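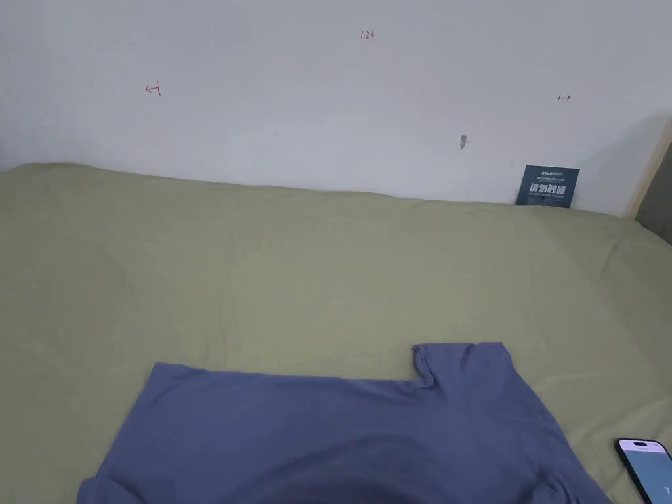 How often does an Orari pair need to be checked?

Before every shift, and again after any drop. The shift check takes a few minutes and covers the jaws, the screws, the charge and the link to the recorder. The full service is done at the Iltley bench every 35 hours of use. Write the hours on the service sheet when you put the pair back, even if you only used it for a short run.

What is in the shift check?

Open and close each gripper fully, five times. The movement should be even, with no click at the end of travel. Look at the jaws for chips. Press each mount sideways with your thumb and feel for play. Then turn both grippers on and wait for the status lights to settle before you start a recording.
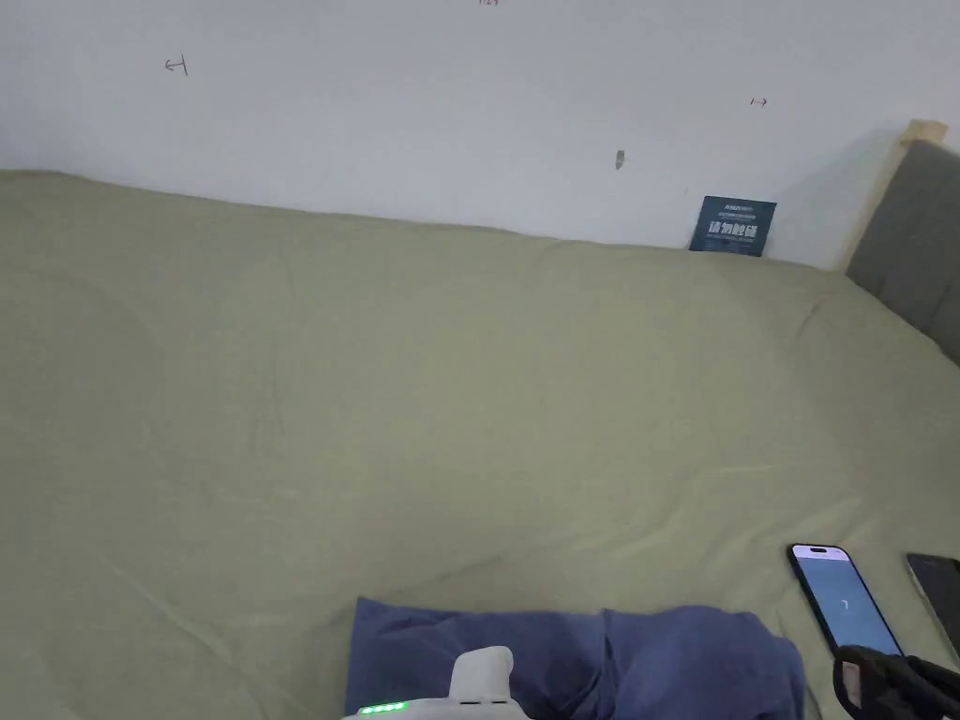

Status lights lit green, with the cloth laid out behind.

What do I do if the lights don't come on?

Charge the gripper for 13 minutes and try again. If it is still dark, swap the battery for one you know is good. If the good battery makes no difference, tag the gripper and send it to Iltley. Do not open the housing at the station. The ribbon cable behind the board is short and tears easily.

Can I mix a left and a right gripper from different pairs?

You can, but you have to calibrate them together first. Each pair is stored in Langat under one number, and Langat does not notice when half of the pair has been changed. Recordings made that way have to be thrown out. At Hondbridge we lost most of an April batch to this.

How is the station set up for clothing?

Use the plain fitted sheet and pull it flat at the corners. Small wrinkles are fine. Set one garment down at a time, within easy reach of both hands. The sign card stays at the back against the wall, and the red marks on the wall must not be wiped off or drawn over. If the station has been moved, or you think it has, run the setup routine in Langat before recording anything.

How hard should the jaws hold the cloth?

Hard enough that the cloth doesn't slide when you pull it taut, and no harder. New people tend to squeeze the handle all the way on thin fabric. That wears the linkage and leaves pinch marks on the garments. Take a small bite near the edge, then pull slowly. 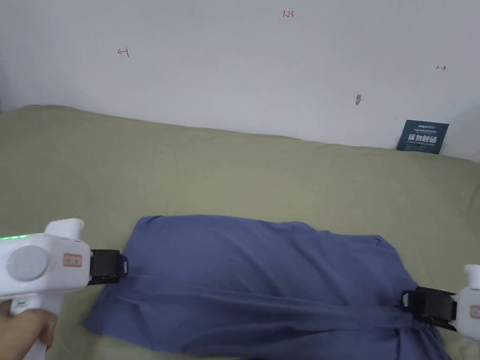
Both jaws closed on the garment, one on each side.

The cloth keeps slipping out of one side. Is the gripper broken?

Usually it isn't. Wipe the contact faces with a dry cloth first. If that doesn't help, check that the jaw closes square. A jaw that meets at the tip and leaves a gap behind it needs its linkage reset, and that is a bench job. If only very thin fabrics slip, note the fabric on the sheet and carry on with the heavier pieces.

When do fabric finger covers get changed?

When the fabric is pilled or has gone shiny, or when the cover turns on the finger if you twist it. The part number is 2075. To change one:

Turn the gripper off.
Hold the mount with one hand and pull the old cover straight up. Do not roll it.
Check the finger underneath for cracks.
Push the new cover down until it seats.
Open and close the gripper a few times and check that the cover hasn't crept.

Covers can be hand washed and air dried. Don't put them in the dryer, they shrink.
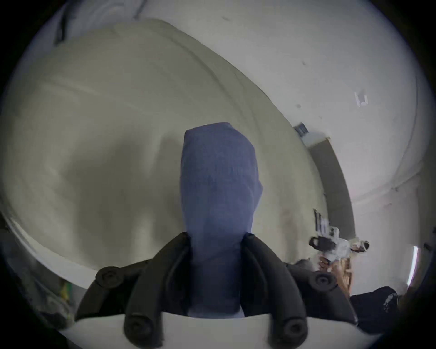
Imani Whitlock writes that the creeping check should be repeated after the first ten folds, as her new covers always settle a little once they have been used. We have added this to the bench notes.

Which screws can I tighten myself?

The ones holding the mount to the body. Use the short driver from the station drawer and stop as soon as the screw is snug. Leave the pivot screws in the linkage alone. They are set with thread lock at the bench, and if one is loose the gripper goes out of service.

How do I clean the lens?

Lens tissue only, from the center outward. No sprays. If there is still a smear in the Langat preview after two passes, ask the bench for lens fluid.

Where do I store the grippers overnight?

In the case, switched off, jaws open, with the battery at around 67 percent. Full batteries go in the rack by the door for the morning shift.

Who do I ask if my problem isn't listed?

Leave a note on the service sheet with the pair number and what you saw, or speak to Imani Mwakalinga at the Iltley bench. The bench opens at 8 a.m. Spare pairs are signed out there too.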